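Chroniques > Consommation > Opinions

La boîte à chaussures ne mérite pas nos larmes

Depuis janvier, on me demande de m'attendrir sur la fin de la boîte à chaussures. L'enseigne Clemico a annoncé qu'elle livrerait désormais ses paires en pochette souple, et les tribunes pleuvent : le rituel perdu, le papier de soie, la dignité de l'objet. Je veux bien. Mais je me méfie des deuils qui arrivent en même temps que les communiqués de presse.
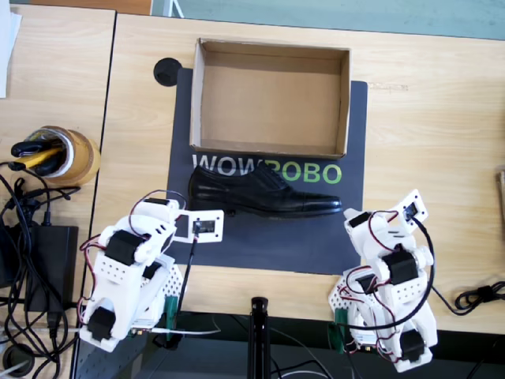
Un richelieu noir et une boîte en carton ouverte.

Prenons l'argument écologique, puisque c'est lui qu'on nous sert en premier. Clemico parle de 4 000 tonnes de carton économisées. Sur quelle durée, par rapport à quoi, et que pèse le plastique des pochettes ? Le communiqué n'en dit rien. Umix, son concurrent, promettait la même vertu il y a deux ans avant de revenir discrètement au carton, les retours de paires écrasées lui coûtant trop cher. J'ai écrit aux deux maisons. Une seule m'a répondu, par une brochure.

En face, les défenseurs de la boîte ne me convainquent guère mieux. Erzsébet Somogyi, qui a tenu neuf ans le rayon hommes chez Pacheco, me soutient qu'un client respecte davantage un soulier sorti d'une boîte. C'est possible. J'ai surtout vu des clients laisser la boîte sur le comptoir parce qu'elle n'entrait pas dans leur sac, et garder leurs chaussures de ville en vrac au bas d'un placard.
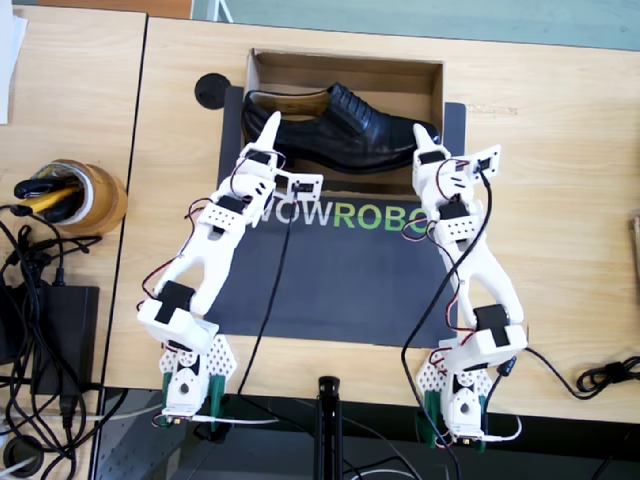 Quant aux boîtes que l'on conserve, soyons francs sur leur sort. Chez moi, elles contiennent des factures, des chargeurs de téléphones disparus et des photos que je remets toujours à plus tard de trier. Appeler cela une seconde vie me paraît généreux. Le carton attend la déchetterie un peu plus longtemps, voilà tout.

Ce qui me gêne davantage, c'est que la querelle de l'emballage dispense de parler de la chaussure. Une semelle collée qui lâche au deuxième hiver reste une mauvaise semelle, qu'on la livre dans du carton recyclé ou dans une pochette à cordon. Le site Flevgate, qui compare tout, note désormais « l'expérience de déballage », mais ne dit pas un mot du ressemelage. Avant de pleurer la boîte, j'aimerais qu'on me dise si la paire se répare, chez qui, et à quel prix. J'ai posé la question dans deux magasins. On m'a proposé une carte de fidélité.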